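How I Refinish a Wooden Board for the Play Table

I've been meaning to write this one up for ages! A few of you asked how I take care of the plain wooden board we use for blocks and sorting games, so this is my whole routine, start to finish. It's cheap, it's easy, and you can do it in one afternoon plus an overnight wait (the waiting is the hard part, at least for me).

What you need: sandpaper in two grits (I use 120 and 220), a couple of old T-shirts cut into rags, a small bottle of food-safe mineral oil, and somewhere flat to work. I got my last bottle of oil at Rosedano, the little hardware place by the bus station, and it's done 8 boards so far with some left over.

Take the blocks off first and put them in a bowl. Then wipe the board down with a rag that's barely damp. Don't soak it! I once left a puddle on one overnight and the next morning it rocked like a boat. Stand it on its edge and leave it until the wood feels dry to your hand.

Start with the 120 and go with the grain, long strokes, light pressure. If your board is made from planks glued together, run a fingertip across the joints every so often. You want to feel nothing at all. If you catch a little ridge, give that spot a few extra strokes and then blend out on both sides so you don't end up with a dip.

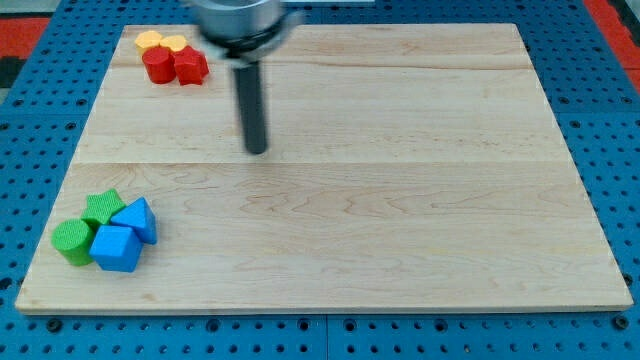
Then switch to the 220 and do the whole thing again, and this time do the edges too. I round them over just a hair, by hand, folding the paper over the edge and pulling it along. My friend Uriel Bustos likes his edges crisp and we have argued about it, but small hands lean on those edges all day long, so mine get rounded.

Wipe off every bit of dust. Pour a puddle of oil in the middle, maybe the size of a cookie, and spread it out to the corners with a clean rag. Pale wood like maple will go a touch warmer when the oil hits it. Wait 18 minutes (that's one load of dishes at my house), wipe off whatever is still sitting on top, then flip it and do the back. Please do the back! If you only oil one side the board can cup on you.

Leave it overnight, propped up so air gets to both faces. In the morning buff it with a dry rag, and if it still feels greasy, buff it some more.

One note on the rags: spread them out flat to dry and don't wad them up in the trash. Mineral oil isn't the troublemaker that linseed is, but I do it the same way every time so I never have to think about it.

I redo ours every October, and whenever the top starts to feel rough under the blocks. Next up is the block set itself, with a bucket of soapy water and an old toothbrush.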